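Lostbridge Community Help > Printing and scanning

Dark greys print as solid black on Disevel laser, fine on screen

Posted by Amna Kazmi

I produce a 14-page handout at home on a Disevel mono laser. Text and line drawings print well. Any picture with a lot of dark grey in it comes out as a slab of black, and whatever detail was in the dark part is lost. On the monitor I can separate the tones without difficulty.

What I have tried so far:

New toner cartridge (the maker's own). No change.
Toner saving off, then on. With it on, the black turns to a mottled grey but the detail does not return.
Print density down two steps. The text became thin and the pictures were only slightly better.
Printing from a PDF and from the word processor. Same result from both.

The paper is ordinary 80 gsm copier paper. The pictures are PNG files in colour, which the driver converts to grey. I would like to know whether the fault is in the printer, the driver or the files, and what to change first. 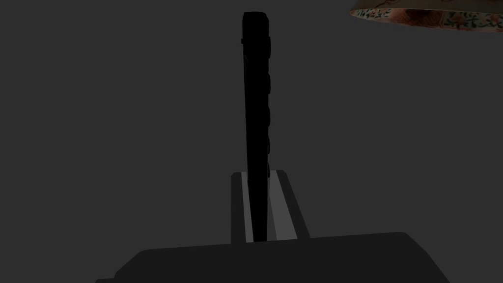
Black upright shape, side on, with five small bumps on the right.

Last edited Sunday

Treltport

None of the three is faulty. A mono laser has one toner and it is black, so every grey is made from a pattern of dots. In dark areas the white gaps between the dots are very small, and the toner spreads a little when it is fused, so the gaps close up. This is called dot gain. A monitor has no equivalent, and it also emits light where paper only reflects it.

The cure is to lighten the shadows in the file before it reaches the driver. Leave the density setting alone. It acts on the whole page, and that is why your text went thin.

1. Work on a copy. Convert it to greyscale in the image editor so that you see the conversion yourself.
2. Open Levels. Move the middle slider to the left until the dark greys look too pale on screen. They will print darker than that.
3. In the same box, raise the output black point from 0 to 30. The darkest tone in the picture will no longer be solid black. If the pictures already contain a true black that must stay black, skip this step and use Curves.
4. Save, place in the document, print one page only.

Do not judge it from the print preview, which shows the file and knows nothing about the toner.

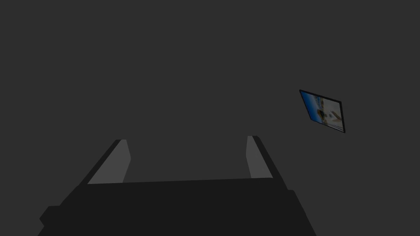 Dark grey backdrop, small rectangular object on the right.

Before editing anything, print a step chart. Draw 16 boxes in a row running from black to white in equal steps, with a thin white gap between each, and print it at the settings you normally use. Find the first box that you can tell apart from the black one. Its value is the lowest your printer can show. On my own machine, an older Disevel, it is 52. Anything in a picture below that figure is wasted and has to be moved up. Keep the chart, and do it again after changing the toner or the paper.

Two driver settings are worth checking as well. Under Graphics there should be a choice of halftone, usually "Fine" and "Coarse" or "Detail" and "Smooth". The coarser pattern has bigger gaps, which stay open better in the shadows. There may also be a box marked "Print all text black" or similar. That one affects text only and can stay ticked.

cao

had this with my old one, it was the drum. buy a new drum

Treltport

A worn drum normally gives faint patches, streaks or a mark repeating down the page. It would not leave text sharp and fill in only the shadows. I would not spend money on one yet.

Amna Kazmi

Step chart done. The first four boxes are the same black and the fifth is just visible. Changing the halftone from Fine to Coarse brought back the fourth, though light areas now look grainy at reading distance. I will leave it on Coarse for the pages with dark pictures and use Fine for the rest.

Does the order matter if I resize the pictures too? Some are much larger than the space they go into.

Treltport

Resize first, then Levels. If you sharpen, do it last and lightly, as sharpening pushes dark edges back towards black.

Marked as solved by Amna Kazmi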